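**Club project: hanging up kitchen tongs with two arms – come and argue with us**

**ngozi_e** wrote:

Hello all! Ngozi Ekpo, second year, Escobedo robotics club. A few of you asked in the introductions thread what our group is up to this term, so I'm finally doing it properly.

Task: two arms on a shared rail, a pile of kitchen tongs on the floor of the cell, and stands with hooks to hang them on. We drive the arms by hand to record demonstrations, then train a policy on those and see how far it gets on its own. The in-house showcase is in May and we'd love to have something that runs without one of us hovering over the stop button.

We've got 72 demonstrations we're happy with. There were more, but Hauwa is strict and threw out anything where the driver dithered (mostly mine, fair enough).

What I'd like opinions on:

- one policy for both arms, or one each?
- should we keep the start positions tidy at first, or scatter everything from day one?
- is there a sane way to deal with tongs that spring open when you grab them in the wrong place?

Go on, tell us we're doing it wrong. I love this project and I can take it!

---

**rindel_rover** wrote:

Nice one. I'd go tidy first. We did cutlery sorting at Rindel last year and scattered everything from the start, and for ages the thing just hovered over the pile like a nervous seagull. As soon as we cut it down to one fork in one of a few places it began to learn, and then we loosened things up bit by bit.

Also, tongs?! You picked an object with a hinge AND a spring. Why not spoons?

---

**hauwa_n** wrote:

Spoons are dull :) Ngozi is being kind, I threw out some of my own too.

My rule, in case it's any use: if the gripper stops for longer than it takes me to say "come on then", the run goes in the bin. The policy copies the pauses. Our first one would get to just above the tongs and sit there for ever.

---

**majbritt_a** wrote:

I disagree with rindel_rover, sorry. Tidy starts gave us a policy that had learnt the positions and nothing else. It looked brilliant for a week. Then somebody bumped the bench and it was picking up thin air with great confidence.

Scatter from day one, but fewer objects. Two pairs of tongs anywhere beats a full set always in the same place.

And one policy for both arms if they ever need to get out of each other's way. On a shared rail they will.

---

**rindel_rover** wrote:

> It looked brilliant for a week.

Ha, yes, but did you widen the starts afterwards? That's the bit that matters. I'm not saying stay tidy.

---

**majbritt_a** wrote:

We did widen them, in May, far too late, and it was quicker to record new data than to mend the old. Maybe you were more patient than us. I still wouldn't do it again.

---

**omolara.o** wrote:

Not in the club, I help with the school group at Brosura, so take this as coming from someone whose students are 14 and treat every gripper as a crab claw.

On the springing open: grab nearer the joined end. If you take hold out by the tips they twist, and then you've no hope of finding the hook. We put a bit of bright tape where we wanted the grip and it helped the drivers no end. It might be cheating for your purposes?

---

**ngozi_e** wrote:

Oh, this is great, thank you all! I didn't expect such a proper row about start positions.

@omolara.o I like the tape idea for training up new drivers, though I'd want it off again before we record. Grabbing near the joined end is what I tell people as well, but it hides the loop you need for the hook, so you end up holding exactly the bit that has to go over. We go back and forth on this every session. Ekaette holds lower down and lets it swing, and she's the quickest of us by miles, so what do I know.

@majbritt_a the getting-out-of-the-way thing is real. The arms share the middle of the floor and I've knocked them together more often than I'd like to admit – gently, always gently. At the moment our unwritten rule is that whoever is hanging goes first and the other one waits. I've no clue whether a policy would pick that up from 72 runs.
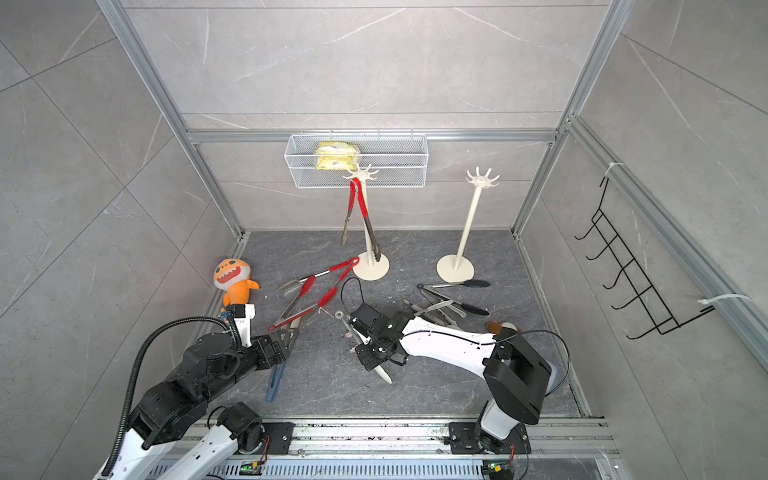

The two of us driving have to talk the whole time, too, which I hadn't thought about beforehand. "I'm in, you wait, right, go." None of that talking is in the data, of course, so as far as the policy knows one arm just decides to be polite.

Oh, and we mix the handle colours on purpose. Our very early runs only had one colour and it ignored everything else!

---

**ekaette** wrote:

Quickest because I play far too many games, that's all.

For the record I don't let it swing, I wait for it to stop swinging. That takes a moment and Hauwa doesn't like it. But if you push towards the hook while it's still moving you miss, and then you've got a miss and a retry in the demo, and surely that's worse?

---

**hauwa_n** wrote:

I don't mind that pause! That one has a reason. It's the ones where a person is making up their mind that I bin. Although how the policy is meant to tell the two apart, I couldn't say.

---

**skindier_sam** wrote:

Keep a few misses in, I'd say. If all it ever sees is perfect hangs it has no idea what to do after a bad one. When we did the mug tree in Skindier (our club's name, long story) we recorded 15 runs that began with a mug already half off its hook, and the recovery got loads better.

Don't leave them mixed in unmarked, though. Label them, so you can take them out again if it goes funny.

---

**rindel_rover** wrote:

Seconding that, and majbritt_a and I even agree on it, I think?

---

**majbritt_a** wrote:

We do. Enjoy it while it lasts.

Ngozi, how are you scoring a run? "Tongs on hook" sounds simple, but we had endless fights over things hanging by a whisker.

---

**ngozi_e** wrote:

If it's still hanging once both arms are back home, it counts, whisker or no whisker. We score each pair separately and then note whether the whole floor got cleared.

Plan as of 20/02/2022, so you can all hold me to it:

1. Record a batch of scattered starts with only two pairs out (majbritt_a wins this round).
2. Add 8 labelled recovery runs, tongs half off the hook.
3. Train one policy for both arms on the lot and compare it with the old one.
4. Tape for new drivers only, off before recording.

Ekaette and Hauwa have agreed to drive together for the recovery runs, so if there's shouting in the lab you'll know what it's about. I'll put the scores in this thread, good or bad. Rindel and Brosura folk, if you've still got your own numbers from cutlery or anything else with handles, please post them, I'd love to see how they compare!

---

**omolara.o** wrote:

Ours are on a whiteboard that half the class has drawn on, but I'll copy down what I can read.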